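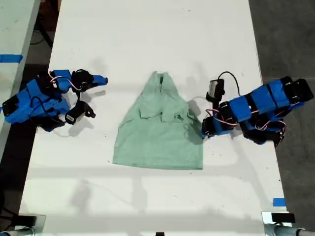 The Grip That Reported Closed

Home | Features | Robotics | Textiles | Subscribe

6/28/19

By Morena Rinaldi

The fault log at Moltholm lists the event as a code 72, which is a position mismatch at the gripper. It took 2 engineers most of February to establish that the code was correct and that everyone had been reading it the wrong way.

Moltholm runs a small garment-handling bench under a project named Uvel. The task is short. Two arms, one on each side of a white table, take a knit top by its edges, lift it, flatten it and fold it. The arms are built from blue printed links and black servos, with the signal wires run along the outside of the links. Software comes from Mendine, a contractor that also wrote the fold planner.

On a run of 500 folds, 96 were abandoned in the first step. In each case the controller closed the fingers, read the servo position, decided it had hold of fabric and started the lift. The garment stayed on the table. The second arm, which did have hold, kept pulling until its own current limit stopped it. Several tops were stretched at the hem before the limit was lowered.

Mendine's first explanation was slip. A light knit is thin, the fingertips are hard, and a small error in approach height leaves the fingers closing over the cloth. The remedy was tape. Painter's tape was wound over the fingers to add friction, and the run was repeated.
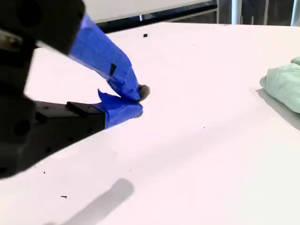 Failures went up. The tape gave better friction, but it also made each finger thicker, so the fingers met sooner. To the servo, a gripper stopped early by its own padding looks the same as a gripper stopped early by cloth. The threshold for "object held" had been set on bare fingers and was never changed. With a fresh wrap, an empty gripper passed the test nearly every time.

Lint made it worse. Knit fabric sheds, tape edges lift, and the exposed adhesive picks up fiber. A tuft caught between the tips is enough to hold them apart by the margin the software was looking for. Eklund, the outside reviewer brought in after the hem damage, reproduced the fault with lint alone and no garment in reach.

Her report runs to four pages and spends little time on the tape. Its main finding is that one reading was used for two decisions: whether the grip had succeeded and whether it was safe to lift. When the reading was wrong, both decisions were wrong together, and no second check existed to catch them.
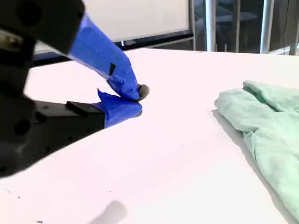

The corrected sequence adds a zero step. Before each fold the gripper closes on air, away from the fabric, and stores that position as its baseline. If the baseline has moved more than a set amount since the last fold, the cell stops and asks for the fingers to be cleaned or rewrapped. After a grip, the arm makes a short test lift and compares servo current with the baseline before the second arm is allowed to move.

The zero step lengthens the cycle, and Mendine argued against running it every time. Eklund's position was that a tape flap can lift between one fold and the next, so a check made at the start of a shift proves little by the middle of it. Moltholm sided with Eklund.

Molded fingertips are on order. Until they arrive the tape stays, replaced at each shift change, with the wrap length written on the bench sheet. Code 72 has been split into two codes, one for a missed grip and one for a shifted baseline.

Shares 72 | Comments 2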